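Amdale Toy Library, notes from the July get-together

Present: Randa Khalaf (chair), Folke Haugen, Sevim Avcı, Fadi Hourani, and me, Haruna Tamura, scribbling as fast as I could. We started at 7.15 because Folke had the key and Folke was parking.

Last month's notes were agreed, once I'd corrected Fadi's total for the book stall (sorry Fadi, my handwriting).

1. Money
Fadi says we have £599 in the account with the Colmont hall hire still to come out. We've got 90 families signed up now, which is lovely! Randa wants to hold the yearly fee at £8 until Christmas and everyone was happy with that.

2. The play kitchen sets
This took up most of the evening. Sevim would like the kitchen things to go out as proper sets, so that a family borrowing "breakfast" doesn't end up with a bowl and no food to put in it. Folke thought we should sort by colour, I thought by size (I have to fit them in the cupboard, after all), and we went round and round a bit. In the end we agreed to sort by meal. The oval plates and the round ones can be mixed, nobody minds.
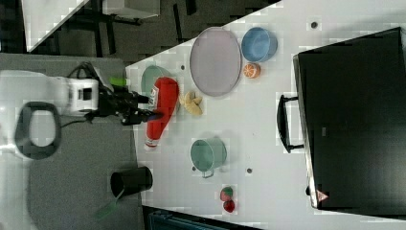
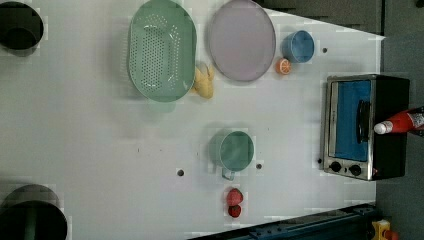 Kitchen things on the white table, half orange and banana included in both.

Fadi wondered if the ketchup bottle ought to go with the picnic set. Yes, said everyone. The strawberry goes in the fruit bag, and so does the banana, even though Sevim's youngest will be heartbroken not to find it under breakfast. The colander and the black pots are down for the "big cooking" set, which will need one of the deep Lokine crates.

Randa to write the labels. Folke to pick up 15 drawstring bags from Chidiac, and to ask if they do a bigger size.

3. Washing
Plates and bowls get done in warm soapy water when they come back, and Sevim has offered to take the first month. I'll take the next one.

4. Anything else
The cupboard door is sticking again. Fadi will bring his plane. Randa has found a second jigsaw with the middle missing and would like it known that she's cross.

Next meeting in September, same hall, 7.15. Folke to bring the biscuits.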